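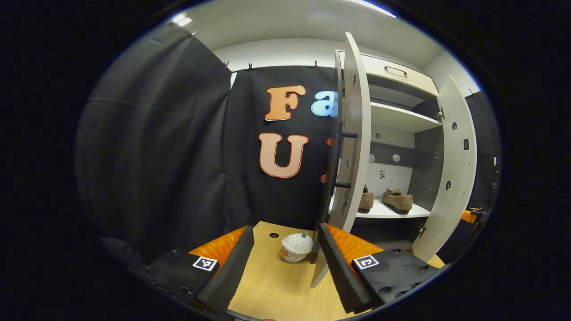 Mehwish Shaikh found that her doors drifted open again a day after fitting, and asked whether she had set the hinges too tight or too slack. Too slack, in her case. The depth screw on the lower hinge had not been done up after the door was hung. Check yours before going on to section 5.

4. Hanging and adjusting the doors

This section covers the Brunness wall and base cabinets with one or two hinged doors. For the Laing corner unit, follow the separate sheet packed with its door.

Before you start

The cabinet must be level and fixed to the wall (section 3). Doors hung on a cabinet that is out of level can be made to look straight with the hinge screws, but you will use up most of the adjustment and have none left for later.

You will need:
a cross-head screwdriver, size 2
a pencil
a spirit level
a folded blanket or towel to lay the doors on

CAUTION: Do not use a power driver on the hinge screws. The heads are soft and the threads in the mounting plates strip easily.

4.1 Fitting the hinges to the door

1. Lay the door face down on the blanket with the hinge holes towards you.
2. Press a hinge cup into each hole. The arm should point straight out over the edge of the door.
3. Check that the arm is square to the edge, then put in the two short screws. Tighten each a little at a time.
4. Repeat for the second hinge. Tall doors have a third hinge in the middle.

Note: Doors can be hung from the left or the right. Decide now. The hinge holes are drilled on one side only, so to change sides you turn the door upside down. The handle holes are not drilled at the factory (see 4.4).

4.2 Hanging the door

1. Clip the mounting plates to the inside of the cabinet, using the pre-drilled holes nearest the front.
2. Hold the door fully open beside the cabinet. A second person makes this much easier with the tall doors.
3. Hook the front of the top hinge arm over its plate and press the back down until it clicks.
4. Do the same with the bottom hinge, then the middle one if there is one.
5. Pull gently on the door. If a hinge comes away, it was not clicked home.

CAUTION: Keep fingers clear of the hinge arms while closing the door for the first time.

4.3 Adjusting the door

Each hinge has three screws. Turn them by a quarter turn and close the door to look before turning again.

Side screw (nearest the door): moves the door left or right. Use this to even the gap between a pair of doors.
Depth screw (at the back of the arm): moves the door in or out. Slacken it, slide the door, tighten it again.
Height screw (on the mounting plate): moves the door up or down. Set it the same on every hinge.

If the top of the door leans away from its partner, adjust the side screw on the top hinge only. Where several cabinets stand in a row, start with the middle one and work outwards.

4.4 Handles

The Asow bar handle and the Rumer knob both fit Brunness doors. For the knob, mark a point 91 mm down from the top corner on base cabinets, and the same distance up from the bottom corner on wall cabinets. Drill from the front, with a piece of scrap wood held firmly against the back.

4.5 After fitting

Open and close each door several times, then check the gaps again. Load the shelves before making the last adjustment, as a full wall cabinet can settle slightly on its rail. Spread heavy items towards the sides.

Wipe the hinges with a dry cloth once a year. Do not oil them. Replacement hinges are sold singly, and the mounting plates are sold in pairs.

Section last revised August 17, 2021. Cabinets bought before this revision may have plates with two screws in place of clips. Fix these to the cabinet first and then continue from step 2 of 4.2.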